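Notebook, bed corner, August

Started again with the folding of small cloths on the mattress. The purpose of this week is simple: to find out which surface is good for folding when there is no table free, and whether a soft surface makes the fold worse. Last time we wrote "mattress is bad" and gave no reason, so I want to do it more carefully.

The sheet is the green fitted one. I pulled it at the corners before I began, but it does not stay flat. The wrinkles come back from the middle toward one side, always in a diagonal way. I think the sheet is a little too big for this mattress. Funmilayo says there is a smaller one in the Kornley box, I did not look yet.
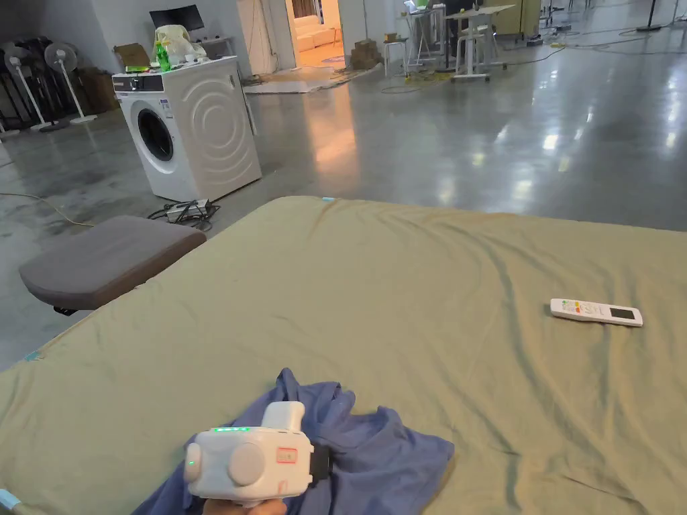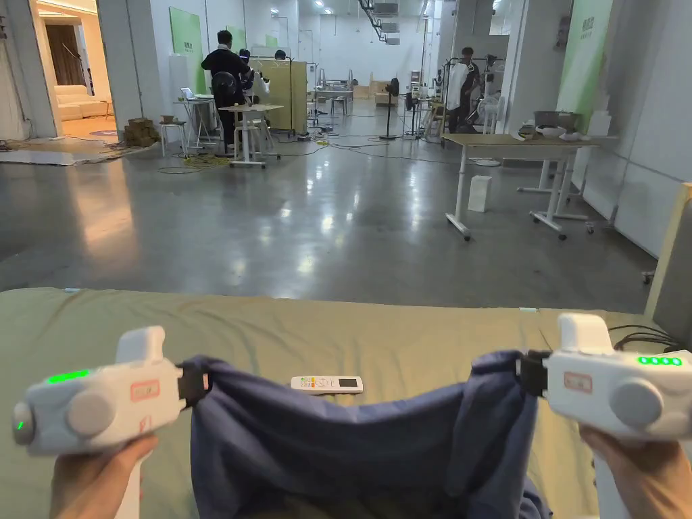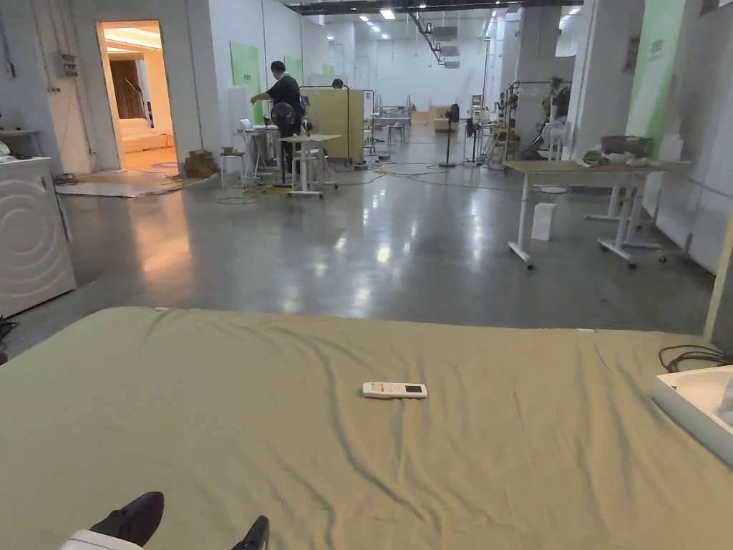
The remote control is on the sheet in all three.

Ikechukwu Adebisi read my page at lunch and wrote under it in pencil that the sheet is not the problem, the cloth is. According to him the blue ones from Nwosu were washed with softener, and after softener the two layers slide on each other, so the edge moves even on a hard table. He would do the same folds with a cloth which never had softener, before we order anything.

It is a fair point and I did not think of it. I asked who did the washing and got no clear answer. I will keep 2 cloths apart and wash them with plain powder only, on the short program.

Notes on the folding itself:

Half fold, corners to corners. Good if I lift the cloth completely and let it hang for a moment before I put it down. If I drag it over the sheet, the sheet comes with it and there is a new wrinkle under the cloth. After that the second half is never straight.

Quarter fold. I did 6 of these. The first ones were acceptable, the later ones had the inside layer too short by a finger width. I believe I was pressing too hard in the center, so the mattress goes down and the edges come up. Press from the middle to outside, with less weight.

Thirds. Not good on the mattress. I stopped after 3 tries. The middle part becomes a roll. To repeat on a hard surface for comparison.

Smoothing the sheet between folds helps more than I expected, but it takes longer than the fold. If we do this all day we need a sheet that holds itself. Voremine has sheet straps, the kind that go under the mattress from corner to corner. Gokine has also a thin board to put on top, but then it is a table again and we learn nothing about beds.

Still open:
Check the Kornley box for the smaller sheet.
Wash the 2 cloths without softener, mark them with a thread in the corner.
Ask Funmilayo if the straps can go on the same order as the hangers.
Write down the size of the mattress, I forgot again.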